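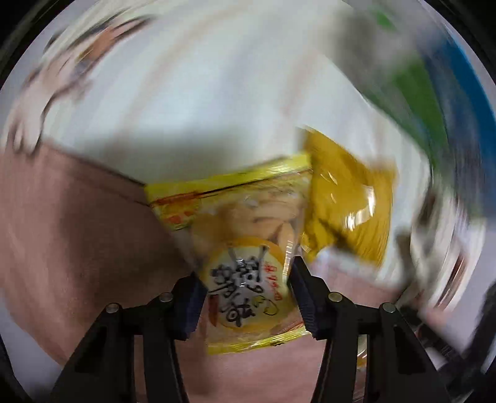 수입 과자 표시사항 점검 결과 발표, 릴타리 시 소매점 대상 개선 권고

릴타리 시 식품유통지원센터는 2022년 4월 15일 관내 소매점에서 판매되는 소포장 수입 과자의 표시사항 점검 결과를 발표하고, 현지어 표시가 미흡한 제품을 취급하는 점포에 개선을 권고하였다고 밝혔다.

이번 점검은 수입 식품을 취급하는 소규모 점포 43곳을 대상으로 진행되었다. 센터는 매장에 진열된 과자류와 건조 간식류를 중심으로 제품명, 원재료명, 알레르기 유발 물질, 소비기한, 수입업소의 명칭과 연락처가 현지어로 표시되어 있는지를 확인하였다. 점검 대상 점포 가운데 40곳은 기준을 충족한 것으로 나타났으며, 나머지 3곳은 일부 품목에서 보완이 필요하다는 판정을 받았다.

보완 판정을 받은 사례는 주로 알레르기 유발 물질의 표기에 관한 것이었다. 원재료명은 옮겨 적었으나 땅콩, 대두, 밀 등의 성분을 별도로 구분하지 않은 경우가 있었고, 덧붙인 스티커가 원래 포장에 인쇄된 소비기한을 가린 경우도 확인되었다. 센터는 해당 점포에 시정 안내문을 전달하였으며, 표시를 보완할 때까지 해당 품목의 진열을 보류하도록 요청하였다.

점검을 총괄한 벤라 예스켈레이넨 유통지원과장은 “면적이 작은 포장일수록 필요한 정보를 모두 담기 어렵다는 점은 이해하고 있다”며 “그러나 알레르기가 있는 소비자에게 원재료 정보는 구매 여부를 결정하는 기준이므로, 포장의 크기와 관계없이 읽을 수 있는 상태로 제공되어야 한다”고 말하였다.

표시 스티커 서식 무상 배포

센터는 점검 결과 발표와 함께 소규모 점포가 사용할 수 있는 표시 스티커 표준 서식을 마련하여 무상으로 배포한다. 서식은 봉지형, 상자형, 낱개 포장형으로 나뉘며, 글자 크기와 항목의 배열이 미리 지정되어 있다. 점포는 제품별 정보를 입력한 뒤 인쇄하여 부착하면 된다.

서식의 설계는 포장 자문업체 우몬이 맡았다. 우몬은 투명 창이 있는 봉지의 경우 내용물이 보이는 면을 피하여 뒷면 하단에 스티커를 부착하고, 접합부에 걸치지 않도록 할 것을 권장하였다. 접합부에 부착한 스티커는 운반과 진열 과정에서 쉽게 떨어지기 때문이다. 냉장 진열 품목에는 습기에 강한 용지를 사용하도록 하였다.

초도 물량으로는 인쇄용 용지 900장이 준비되었으며, 말우드 상가 관리사무소와 센터 민원실에서 받을 수 있다. 전자 서식은 센터 누리집에 게시된다. 외국어로 작성된 원재료명을 옮기는 데 어려움이 있는 점포는 민원실에 번역 검토를 신청할 수 있으며, 신청 시 제품의 앞면과 뒷면 사진, 공급업체가 발행한 성분 자료를 함께 제출하여야 한다.

상인 단체, 유예기간 요청

말우드 상가 상인회는 점검의 취지에 동의한다는 입장을 밝히면서도, 재고 상품에 대한 유예기간이 필요하다는 의견을 제출하였다. 품목이 다양하고 입고량이 적은 점포의 경우 표시 작업에 드는 인력 부담이 상대적으로 크다는 이유에서다.

사이미 루오트살라이넨 상인회 사무국장은 “여러 나라의 간식을 소량씩 들여오는 점포에서는 같은 주에도 입고 품목이 계속 바뀐다”며 “표준 서식이 도움이 되겠으나, 공급 단계에서 성분 자료가 함께 제공되지 않으면 점포가 이를 직접 확인하는 데 한계가 있다”고 설명하였다.

이에 대해 센터는 관내에 수입 과자를 공급하는 도매업체 오케케와 성분 자료 제공 방안을 협의하고 있다고 답하였다. 오케케는 납품서에 품목별 원재료와 알레르기 정보를 첨부하는 방식을 검토 중이다. 재고 상품의 유예 여부는 상인회가 제출한 의견을 검토한 뒤 별도로 공지될 예정이다.

소비자 유의사항

센터는 소비자에게도 구매 전 표시사항을 확인할 것을 당부하였다. 현지어 표시가 없거나 소비기한을 읽을 수 없는 제품은 점포에 확인을 요청하고, 개봉한 제품은 포장에 기재된 보관 방법을 따라야 한다. 다른 용기에 옮겨 담을 때에는 원래 포장을 함께 보관하는 것이 바람직하다. 표시가 누락된 제품을 발견한 경우 점포명과 제품 사진을 첨부하여 센터 민원실에 신고할 수 있다.

후속 점검은 오는 9월에 실시된다. 이번에 보완 판정을 받은 점포가 우선 대상이 되며, 신규로 영업을 신고한 수입 식품 취급 점포도 포함된다. 점검 일정과 세부 기준은 사전에 각 점포에 서면으로 통지된다.

문의: 릴타리 시 식품유통지원센터 유통지원과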